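Pre-Run Inspection Checklist with Comments: Grasp Repeatability Study, Wrist View Condition
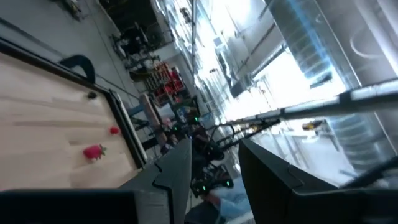 Mesfin Tefera

Ernari manipulation lab, Plindville
Revision of January 29, 2018. Replaces the April sheet.

Scope

This checklist covers the arm, the two-finger gripper, the wrist camera and the tabletop for the grasp repeatability study. It is filled in before each block of trials. A block is 40 trials. The comments under each item are mine unless they are marked LB, in which case they are from Liya Bogale, who ran most of the first blocks and reviewed this revision.

Mark each item OK, NOT OK or N/A. An item marked NOT OK stops the block until it is cleared. Write what you found, even if you fixed it on the spot. A fixed item with no note is no use to us when we go back through the results.

Section 1. Area and people

1.1 Emergency stop within reach of the operator's chair. Press, confirm the arm drops to safe state, reset.
Result: OK
Comment: Press it every block. Looking at it does not count.

1.2 Everyone at the neighboring stations told that the arm is about to move.
Result: OK
Comment: The stations are close together and people lean in to work on their own machines. Say it out loud and wait for an answer. A wave is easy to miss.

1.3 Floor clear on the operator's side. Chair pushed back from the table edge.
Result: NOT OK, cleared
Comment: The chair was inside the tape again. Moved it back.
LB: I would like a fixed stop on the floor. Moving the chair works until the next person sits down.

1.4 Cables clear of the arm's full reach, including at the wrist.
Result: OK
Comment: Run the arm through its slow sweep with the cable in place. Watch the cable at the gripper block in particular. It needs slack for full wrist rotation, but a long loop can swing down past the fingers and end up in the recording.

Section 2. Gripper

2.1 Fingers seated. No movement at the seam between the tip and the mounting portion.
Result: OK
Comment: Power off first. Hold the tip and try to rock it. The joint is stepped, so a finger can look right from the side and still be seated one step off. If you feel any play, take it off and seat it again.

2.2 Fingers close evenly.
Result: OK
Comment: Close at low force on the gauge block, 2 times. Compare the readings. If one finger leads, note which one.
LB: In the early blocks we logged only the total gap, which hid a lead on one side. Those blocks are still in the data set, with a flag in the notes column.

2.3 Finger faces clean.
Result: OK
Comment: Wipe with a dry cloth. No solvent on the day of a run. Residue changes the friction and we have no way to correct for it afterward.

2.4 Force limit loaded and matches the run sheet.
Result: OK
Comment: Read the value back from the controller. Do not trust the value on the operator screen, which shows what was last typed.

Section 3. Wrist camera

3.1 Mount screws tight, lens clean.
Result: OK

3.2 Both fingertips visible with the gripper open, and the gap between them clear.
Result: OK
Comment: The method depends on this. The estimator uses the fingertips as its reference for where the object is, so both tips have to be in view over the whole approach. If one is lost for part of it, the trial is scored as missing. It is not scored as a failure.

3.3 Exposure fixed, automatic gain off.
Result: NOT OK, cleared
Comment: Gain had gone back to automatic after a restart. When the wrist tilts up, the ceiling lights fill a good part of the view and automatic gain turns the table dark. With exposure fixed, the ceiling washes out but the table stays usable. We do not need the ceiling.
LB: Please check this after every restart, even in the middle of a block.

3.4 Start pose and home pose recorded.
Result: OK
Comment: Save one still from each before the first trial. The file name carries the block number and nothing else.

Section 4. Table and objects

4.1 Table does not shift when pushed by hand at the corner.
Result: OK
Comment: Push at the far corner, where the two edge strips meet. If the table moves, the calibration in Section 5 has to be done again.

4.2 Edge strips and corner fitting tight.
Result: OK
Comment: The black border is used as a landmark for the table plane. A lifted strip shifts the estimate at that end and leaves the other end alone, so it does not show up in the average.

4.3 Objects match the run sheet. No extra items on the wood.
Result: OK
Comment: The strawberry is the main target for this condition. The smaller items are there to give the detector something to get wrong. Lay the strawberry on its side. The direction of the leafy cap comes from the run sheet. It matters, because the fingers close differently on the cap end than on the tip end.
LB: The small red item is the one the detector confuses with the strawberry most often. Keep it in. Do not swap it for something easier because a block is going badly.

4.4 Surface clean, no new marks.
Result: OK
Comment: The wood grain has a dark streak across the middle of the table. It is in all our background models and can stay. A new stain or a strip of tape is a different matter and needs a note.

Section 5. Calibration

5.1 Hand-eye calibration done since the last change to the camera, fingers or table.
Result: OK
Comment: A cold arm gives a different answer than a warm one. Run the warm-up routine for 30 minutes first.

5.2 Check points touched and residual written down.
Result: OK
Comment: Write the number, not just "pass." Gashaw, our logging tool, accepts an empty field here without complaint. I have asked for that to be changed.

5.3 Clocks on the arm controller and camera computer in agreement.
Result: OK
Comment: A drift between them looks exactly like a slow gripper.

Section 6. Background

6.1 Background condition recorded on the run sheet as "open" or "screened."
Result: OK, open
Comment: In the open condition we leave the rest of the room as it is: storage rack, neighboring stations, indicator lights, people working. Do not tidy up for a run. The point of the open condition is to find out whether the estimator holds up with all of that in view.

6.2 Red bins on the rack noted as present or absent.
Result: Present
Comment: Added in this revision. When the wrist is tilted, the red of the bins is a strong pull for the color stage of the detector. The later stages reject it, but at the cost of time, and time to grasp is one of our measures.
LB: I went back through the old blocks and filled this in where the start pose still allowed it.

What the checklist has shown so far

The study now stands at some 500 trials across both background conditions. The result we expected was that the screened condition would give better repeatability. It did, by a small margin, and most of the margin went away once we dropped the blocks where item 2.2 or item 3.3 had been marked NOT OK or left blank. What remains is a difference in time to grasp. The open condition is slower, mainly on approaches where the wrist starts from a steep tilt.

I would not report the time difference as final. Item 6.2 was missing from the sheet for the first half of the work, and Liya's back-filled entries cover only some of those blocks. The Pledenia write-up should say so in the methods section and should list the dropped blocks by number.

Open actions

Floor stop for the operator's chair (1.3). Owner: Tefera.
Script that checks camera gain at startup and refuses to start a block on automatic (3.3). Owner: Bogale.
Required field for calibration residual in Gashaw (5.2). Owner: Tefera.
Repeat one open block with the red bins covered and everything else left alone (6.2). Owner: Bogale.

Sign-off

Block cleared to run: Yes
Inspected by: M. Tefera
Reviewed by: L. Bogale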